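Início | Arquivo | Sobre | Contacto

O lixo dos outros, 176 vezes

Há uma pergunta que me fazem nos jantares de família e à qual já desisti de responder bem: o que é que fazes, ao certo? Durante uns meses disse que trabalhava em aprendizagem automática e as pessoas acenavam com a cabeça e passavam as batatas. Em junho cometi a imprudência de dizer a verdade à minha tia, que passo os dias numa cozinha a ensinar um braço mecânico a mexer no caixote do lixo, e ela perguntou se pagavam. Pagam, tia.

O projeto chama-se Jirnau. Não sei quem escolheu o nome, e a pessoa que poderia saber já saiu. A ideia é juntar demonstrações de tarefas domésticas em casas a sério, com bancadas a sério e loiça a sério, para depois treinar uma política que faça o mesmo sozinha. Eu faço parte das pessoas que produzem as demonstrações. Conduzo o robô à distância de dois metros, com um comando em cada mão e uma dor no ombro esquerdo que já tem direito a voto, e ele copia-me. Quando eu hesito, ele hesita. Quando eu espirro, temos um episódio para deitar fora.

A meta desta fase são 1,000 episódios aproveitáveis (a folha de cálculo está em formato inglês e ninguém tem paciência para discutir com a folha de cálculo). Vamos em 745. Destes, 176 são de lixo: abrir a tampa, tirar qualquer coisa do saco, pôr qualquer coisa no saco, fechar a tampa. As outras famílias são loiça, gavetas e uma categoria chamada "bancada geral", onde cabe tudo o que o Lev Boiko não soube onde arrumar.

O Lev é quem faz a revisão. Vê tudo o que gravamos, a uma velocidade que considero pouco saudável, e devolve-nos os episódios com etiquetas. "Bom." "Bom mas lento." "Porquê?" Esta última não está no manual de anotação, mas é a que recebo mais. Na segunda-feira devolveu-me uma série inteira em que eu entrava com a pinça no caixote sempre pelo mesmo lado, com o mesmo ângulo, como quem estaciona na própria garagem. Para uma pessoa, é competência. Para um conjunto de dados, é quase o mesmo episódio repetido, e o modelo aprende a fazer aquilo e só aquilo. Mexe-se o caixote um palmo e ele vai buscar o guardanapo ao sítio onde o caixote estava.

Portanto passei a variar. De manhã ponho o caixote mais perto da bancada, depois mais para o meio da cozinha, depois rodado. Tampa aberta à partida, tampa fechada à partida. Saco bem esticado, saco a descair para dentro, saco posto por mim às oito da manhã (que é uma condição experimental por si só). Escrevo isto tudo no registo, e se alguém ler o registo fora do contexto vai achar que sou um homem com um problema.

A parte difícil do lixo é a profundidade. Com uma caneca em cima da bancada, vê-se a caneca. Dentro do caixote, os dedos da pinça desaparecem lá para baixo e a câmara do pulso mostra-nos muito plástico branco e pouca informação. O operador humano resolve isto inclinando a cabeça. O modelo não tem cabeça para inclinar, e se eu me guiar por coisas que ele não consegue ver, estou a ensinar-lhe telepatia. O Tóth, que não é uma pessoa, é o programa que usamos para sincronizar as câmaras com as articulações, tem agora um modo em que o operador só vê o que o robô vê. É horrível. Fiz nele uma tarde inteira e demorei o dobro do tempo em tudo. O Lev adorou esses episódios, o que diz bastante sobre a relação que temos.

Depois há os falhanços. Quando comecei, apagava-os todos, por vaidade. Deixava cair a embalagem fora do caixote, carregava no botão de descartar e fingia que nada se tinha passado. Hoje temos instruções para guardar os que acabam em recuperação: cai, procura-se, apanha-se, põe-se no saco. São dos mais úteis que há, porque o modelo vai falhar de certeza e convém que alguém lhe tenha mostrado o que fazer a seguir, além de ficar parado a contemplar o chão. O que não se pode é falhar de propósito. Tentei. Vê-se à légua. Um operador que deixa cair uma coisa de propósito tem a naturalidade de um figurante a beber de um copo vazio.

Na Stotora, onde estive antes disto, a filosofia era outra: volume, volume, volume. Bancada de laboratório, fundo liso, três cubos. Chegámos a gravar 586 episódios de um cubo azul a ser posto em cima de um cubo amarelo, e o modelo ficou realmente muito bom a pôr um cubo azul em cima de um cubo amarelo. Levámo-lo a uma cozinha emprestada e ele olhou para uma torradeira durante quatro minutos. Não guardo rancor aos cubos, mas aprendi ali que a desarrumação faz parte da matéria. O escorredor com a loiça do dia, a cadeira onde calhou, o reflexo no aço do frigorífico: tudo isso tem de lá estar, senão o sistema vê a primeira casa habitada e entra em pânico.

O que nos leva à discussão da semana, que é se devemos arrumar a cozinha entre sessões. O manual do Dovik (o formato em que entregamos os dados, que tem um manual de noventa páginas e opiniões fortes sobre vírgulas) só pede que se anote o estado inicial. Eu sou pela anarquia moderada. Lavo o que cheira e deixo o resto. O Lev defende que se mude alguma coisa todos os dias com intenção, seguindo uma tabela. Fez a tabela. A tabela manda-me mudar a posição de uma taça às terças e eu mudo, com o rigor de um monge.

Faltam 255, se a conta não me falha, e uma boa parte ainda vai ser lixo, porque a fechar a tampa somos todos fracos. Empurra-se com as costas da pinça ou com a ponta dos dedos? Eu empurro com as costas. A colega da tarde usa a ponta e diz que o meu método é bárbaro. O modelo, por enquanto, faz uma média entre os dois e acerta no ar.

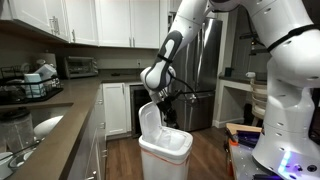
Para a semana mudamos para as gavetas, o que significa puxadores, e puxadores significam força, e força significa que alguém vai ficar com uma frente de gaveta na mão. Aposto em mim. Já perguntei se isso conta como episódio de recuperação e o Lev respondeu com a etiqueta do costume.

Última atualização: junho

Artigos recentes
Quatro minutos a olhar para uma torradeira
O meu ombro esquerdo e outras articulações
Noventa páginas sobre vírgulas: uma leitura do manual do Dovik
Como explicar o meu trabalho à minha tia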